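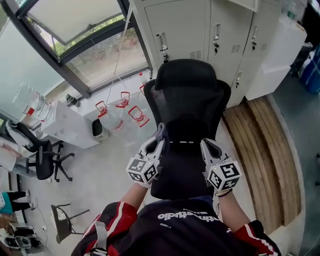 The Honey Shop

The thief took eleven jars of honey and left the till, which had 2,000 in it, in notes, because it was July and the coach parties had been through.

I was the whole of the police in Grindivmont at the time. There was a second officer on paper, and the paper was kept in Dristen, along with the officer. I walked up to the shop with my notebook and a pen from the Stenine savings bank and found the owner standing outside in her slippers, guarding the broken lock in case anyone should steal that too.

"The lime blossom," she said. "All of it. They didn't touch the chestnut."

I wrote down that they hadn't touched the chestnut.

"What's wrong with the chestnut?" she said.

I told her I was sure it was very good honey. She said it was better than the lime blossom, that anyone who knew about honey would have gone straight for it, and that I could write that down as well. I did. It's still in the file, under Description of Suspect: does not know about honey.

The procedure in those days was to ask the public for help, so I typed up an appeal and pinned it outside the post office. The public was very helpful. By lunchtime I had been given the names of 10 people, one of whom had been dead since the spring. My own name came up twice. A man with a ladder told me he had seen a stranger on the Kazmi road at dawn, walking quickly. I asked what he had looked like. Guilty, the man said. I asked for something more in the way of height, and he held out his hand at the level of his chin, thought about it, and moved it up to the top of his hat.

I rang Dristen. Dristen asked the value of the goods. I told them, and there was a silence on the line, and then somebody a long way from the receiver laughed.

So I did what detectives do, or did in the books I had then, and sat down and thought about who wanted honey. The bakery bought theirs in drums. The hotel gave its guests those little plastic pots you can't get into without a fork. The doctor was allergic to bees and crossed the road when she saw a daisy. That left everybody else, and I had got as far as making a list of them when the owner of the shop came in, still in her slippers.

Three of the jars had come back.

They were on the step, she said, in a row, washed and dried. There was nothing in them. Someone had even soaked the labels off, and she showed me one so I could see how well it had been done. She seemed less angry than before.

"They'll want the deposit," she said.

I should explain that she paid a small sum on every returned jar, and was known for it as far away as Stenine. She asked me what the law was. I said that if the jars had been stolen then no deposit had been paid on them, and so none was owed. She said it hardly seemed fair, when they'd gone to the trouble of washing them.

The others came back over the next week, one or two at a time, always before it was light. I sat up in the doorway of the chemist's across the street on the fourth night with a flask and a blanket. I may have closed my eyes — the chemist says I did, and that he had to step over me to open up. There were two jars on the shop step, and one beside my boot with a spoonful of lime blossom left in the bottom, and a spoon.

I have thought about that spoon a good deal. It was a nice one, with a twisted handle, part of a set. For the rest of that summer, wherever I was asked in for coffee, I took sugar so as to be handed something to stir it with. I put on weight. I learned a great deal about the cutlery of Grindivmont, some of which had come from the hotel, and I let that go.

In the autumn Dristen wrote to ask if the case could be closed. I wrote back that all eleven jars had been recovered, which was true, and they sent me a printed card with a commendation on it. I keep it in the kitchen drawer. The spoon was evidence and ought to have gone off with the file, but I put it in the drawer with the card, and I use it most mornings. I have the chestnut, as a rule. She was right about the chestnut.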